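Subject: Re: [readers] Iglesias translation, second printing and the author note

Marcelino Garrido wrote:

> I have the proofs of the Iglesias novel back from Viswood. The text is fine apart from chapter four, where the letter from the aunt has lost its italics again. My bigger worry is the author note on the back flap. It still says she lives in Varstead and is working on her second book. The second book came out in March. Can we change the flap without paying for a new cover file? Also, does anyone know if the print run is settled? I was told 2000 and then I was told 3000.
>
> Marcelino

Marcelino,

The run is 3000. The 2000 figure was from the first quote, before the library order came in. Viswood has the higher number in writing and I have asked them to put it on the invoice too.

On the flap: yes, we can change it, but only the text. They will swap the words at no charge if the new note is the same length or shorter. The current note is 93 words. I tried a version last night and it came in under that:

> Zukadska was born in a port town and trained as a pharmacist. She began writing stories during night shifts and published the first of them in a magazine for hospital staff. Her novel *The Salt Ledger* was followed by *Six Rooms Facing North*. She lives in Varstead with her husband and her father.

I took out the line about the second book, so we won't have this problem again when the third one is announced. I also took out the prize shortlist. She asked for that herself when we spoke in the spring, and it got left in by mistake. If you want to keep the sentence about the choir, there is room for it, but I would put it before the last line.

One thing I am not sure of is the order of the names on the title page. The first printing has Iglesias as translator in small type under the title. Her contract for the second printing says the same size as the author. I read that as the title page only. If you read it as the cover as well, tell me soon, because that does mean a new cover file and we would have to pay for it.

Chapter four: the italics are in my copy of the file, so the loss is happening on their side. I sent them the page again as a PDF with the letter marked. Please check the dinner scene in chapter eleven while you have the proofs open. There was a dropped line there last time, where the uncle answers a question that no longer gets asked.

For those who only want the audio edition, it is still planned for December. The reader has recorded the first half. We have no cover for it yet.

Stock left from the first printing is on the shelf list under 3958. Please use those up for review requests before sending anyone the new one. If a reviewer asks which printing they have, the copyright page says so at the bottom.

I need comments on the note by noon tomorrow. If I hear nothing I will send it as it stands.

Syahrul Mandagi

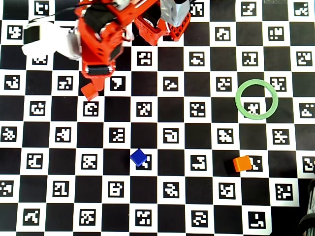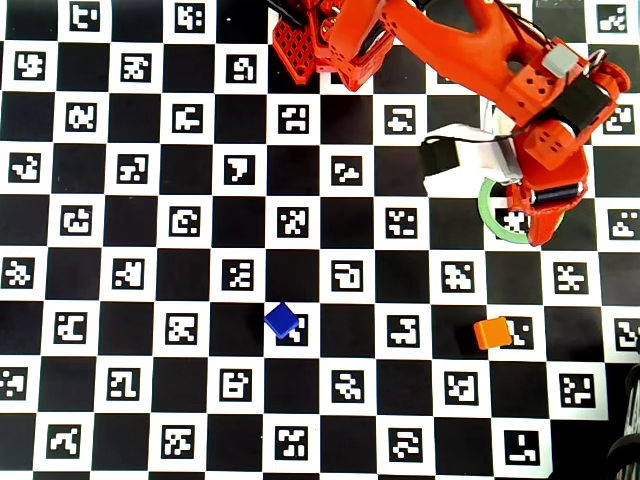
*Orange arm and small cubes on the marker mat, two views.*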